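# Chapter 4: Folding on a Large Flat Surface

In the earlier chapters we learned how to sort clothes and how to check them for stains and missing buttons. Now we come to the work which many people consider the simplest, and which they often do badly. A folded T-shirt must keep its shape on the shelf, it must take little space, and it must open again without hard lines across the chest.

This chapter follows the course that was prepared at the Griden laundry school and was later used in the training rooms of Olley and Bright. The students there folded 200 shirts before they were allowed to touch a customer's clothes. You do not need so many. After 20 shirts, most learners know the order of the steps without looking at the page.

## 4.1 The surface

The surface should be wide, flat and covered with a plain sheet. A light color is useful, for the edge of a darker garment is easy to find against it. The sheet does not need to be ironed. Small wrinkles in the sheet do no harm, but a thick seam under the shirt will disturb the fold. Pull the sheet tight at the corners before you begin, and put away pens, clips and other hard things.

A bed can be used at home. It is softer than a table, and for this reason you must press less and smooth more.

## 4.2 The garment before folding

A shirt rarely comes to the folder in good order. It comes rumpled, with one part gathered under another, and the first task is to understand how it lies. Look for the thickest place. It is often a sleeve or a hem that has turned over itself. Open this place first, and do not pull at the far edge until it is free.

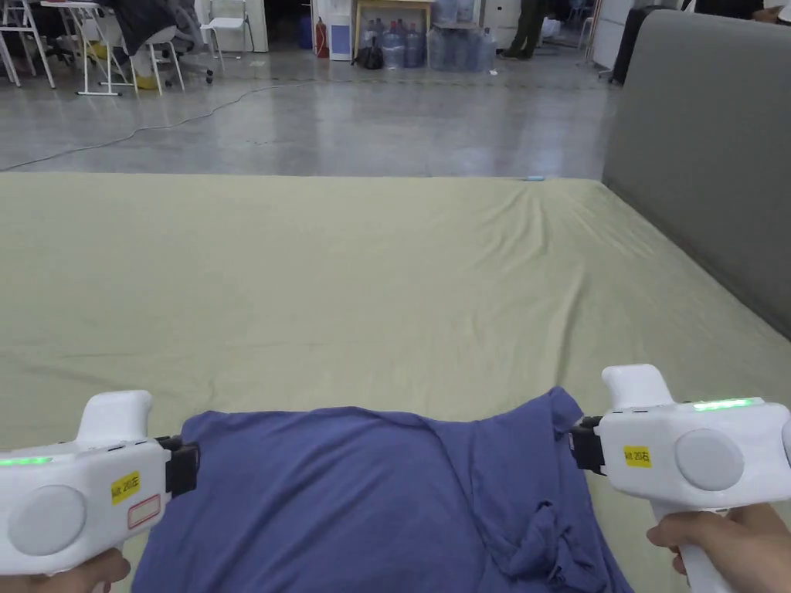
My teacher at Mamis taught the opposite, one reader of the first edition wrote to us: she told us to take the shirt by the shoulders, lift it fully into the air, shake it two times and only then lay it down. For thin cotton this is faster, and I still do it so.

We accept this remark. Shaking is good for light, dry garments when there is enough room. Opening on the surface is better for heavy or stretched fabric, and for beginners, who often lay the shirt down twisted after the shake. Both ways are practiced in Exercise 4.3.

## 4.3 Working near the edge

Many learners let the shirt lie where it fell. If a part of it hangs over the side of the table, its weight pulls slowly on the rest, and a fold that was straight becomes crooked. Move the whole garment toward the middle before you smooth it. Slide it with both hands, and keep the hands apart by the width of the shirt.
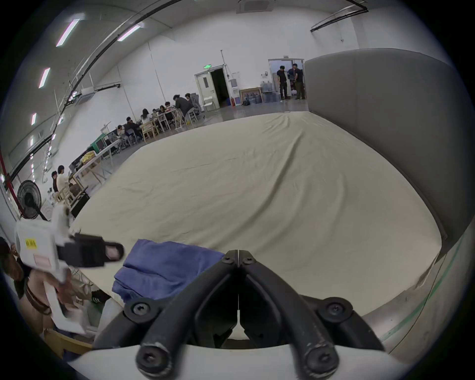 How far from the edge should the shirt lie?

One hand's width is enough on every side. With a longer garment, fold the lower part up first and then measure again.

## 4.4 Words for this chapter

**Hem:** the sewn lower edge of a shirt or sleeve.

**Gather:** a place where the fabric is pushed together in many small folds.

**To smooth:** to move the flat hand over the fabric, from the center to the outside.

Before you continue to the first exercise, prepare one short-sleeved T-shirt and crumple it well. The side fold, which is made first, is explained on page 87.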